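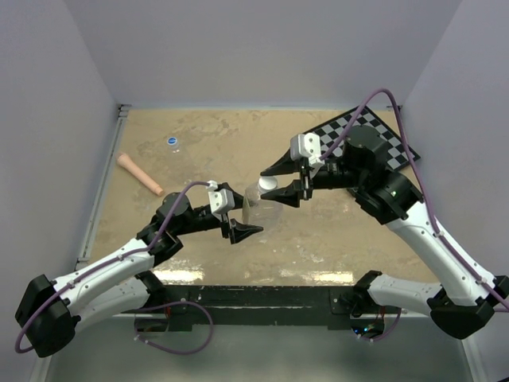 The bottle was the last thing left from the bathroom on McIver Street. Graciela Navarrete had packed the rest in January, towels first, then the medicine cabinet, then the drawer under the sink where her mother kept hairpins and hotel soap. The bottle went into her coat pocket and stayed there for the drive back to Uston.

It was clear plastic with a white cap. Her mother had used it for water on the bus. She had filled it at the kitchen tap every morning for as long as she worked at Pliltoretti, and she never bought another one. When the label wore off she washed away the glue with cooking oil and kept going.

Graciela put it on the windowsill over her own sink. Her husband moved it to do the dishes and moved it back. One night he asked if she wanted it in the recycling.

"No," she said.

"Okay."

He dried the pot and hung it up.

In the spring a letter came from the lawyer in Stalon. The house had sold. There was a list of charges, and after the charges there was a check for her half and a check for her brother's. At the bottom someone had written that 2 boxes had been found in the crawl space and would be held for 100 days. Graciela read that part twice — she had been in the crawl space herself, with a flashlight, and had seen only pipes.

She drove down on a Thursday she should have worked. The woman at the desk had her sign a form and pushed the boxes across with her foot. They were light. Graciela opened the first one in the parking lot, on the hood of the car.

It was full of caps. White ones, blue ones, a few red, all rinsed clean and sorted into bread bags. She tried to think what her mother could have wanted them for. A school drive, maybe, or a church thing. The second box was the same.

She put both in the back seat and buckled the belt across them so they wouldn't slide. At home she took the bottle down from the sill, filled it at the tap, and drank it standing up. Then she screwed the cap back on and went out to get the boxes.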